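社区厨余堆肥试点第三次碰头会 会议纪要

时间：周一晚七点
地点：Ekdale 活动室
主持：Valter Barreto
出席：Ekdale、Teixeira、Darlow 三个片区的住户代表，物业一人
缺席：Pronora 公司代表（会前发短信称另有安排）

一、上次纪要的确认

上次纪要第二条写“住户普遍支持”，Darlow 代表要求删去“普遍”二字。她说问卷发出去877份，收回多少至今没有人报过，“普遍”不知从何而来。主持人同意改为“部分住户支持”，其余照原文通过。

二、Pronora 方案说明

供应方未到场，由主持人代为宣读书面材料。材料称设备可“快速、无味、全自动”处理厨余，六周出肥。

Teixeira 代表问，六周是夏天还是冬天测的，材料里没有写。物业补充说，另一处小区用的是别家设备，冬天出来的东西仍看得出菜叶，最后还是叫车拉走。

Darlow 代表问“无味”由谁来判断。材料附了一张打分表，打分的人是厂家员工。会上对此有笑声，主持人请大家继续议事。

关于“全自动”，材料第三页又写明需每日人工翻看、拣出塑料袋和骨头。两处说法对不上，请供应方书面答复哪一处作数。

三、费用

报价单列安装费2000元，维护费一栏写“另议”。与会者认为，在维护费没有数字之前，谈不上便宜还是贵。物业表示公共收益账户可以先垫安装费，但不垫“另议”的部分。Ekdale 代表认为可以先签后谈，理由是设备早到早用。其他两个片区不同意，未付表决。

主持人问垫付是否需要公示。物业答需要，公示期内如有异议须暂停。

四、堆肥的去向

原方案写“用于小区绿化”。绿化外包公司的合同里禁止使用来源不明的肥料，这一点上次会议已有人提过，方案没有改。Teixeira 代表再次提出，并要求记入纪要。主持人答应去问绿化公司，检测报告由哪一方出钱也一并问清。

有住户愿意领回家种花。Darlow 代表认为阳台种花用不了多少，不能拿这个当去向。

五、投放与收集

方案设想每户自备小桶，早晚定时投放。多数代表怀疑能坚持几天。去年旧电池回收箱摆出来以后，里面什么都有，就是电池少。Ekdale 代表认为两件事不可比，厨余每天都有，习惯容易养成。此项没有谈拢。

收集容器的材质另有讨论。塑料桶便宜，用久了容易串味；金属的好冲洗，但重，且怕锈。
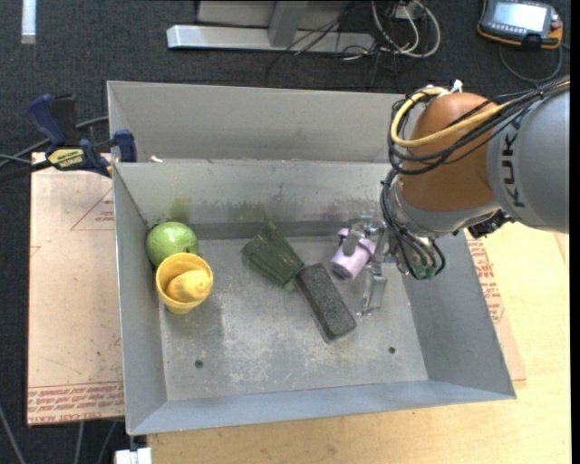
图中的灰色金属敞口箱，四壁向底部倾斜，后壁上有黄绿色污迹，底面有发白的划痕。Darlow 代表认为，金属面也会留印子，“好冲洗”三个字不能照单全收。物业认为有印子不等于洗不掉，得拿同样的材质试过才知道。双方同意先不定材质，也不在方案里写“易清洁”。

箱盖问题一并搁置。夏天不加盖肯定招虫，加盖以后老人单手提桶不方便，没有人拿得出两头都顾得上的办法。

六、决定事项

1. 试点不在本月启动，原定的11月开始日期取消，新日期待供应方答复后再议。
2. 主持人向 Pronora 索要冬季测试数据、维护费报价和“全自动”一项的书面说明。口头承诺不作为依据。
3. 物业核对问卷回收份数，下次会上报数。
4. 主持人联系绿化公司。

七、其他

Teixeira 代表反映活动室暖气不热，物业说已报修。Darlow 代表说上次也是这么答的，请记录在案。

Ekdale 代表提议给试点起个名字，无人附议。

散会时间：晚八点四十分
下次会议时间由主持人在业主群另行通知。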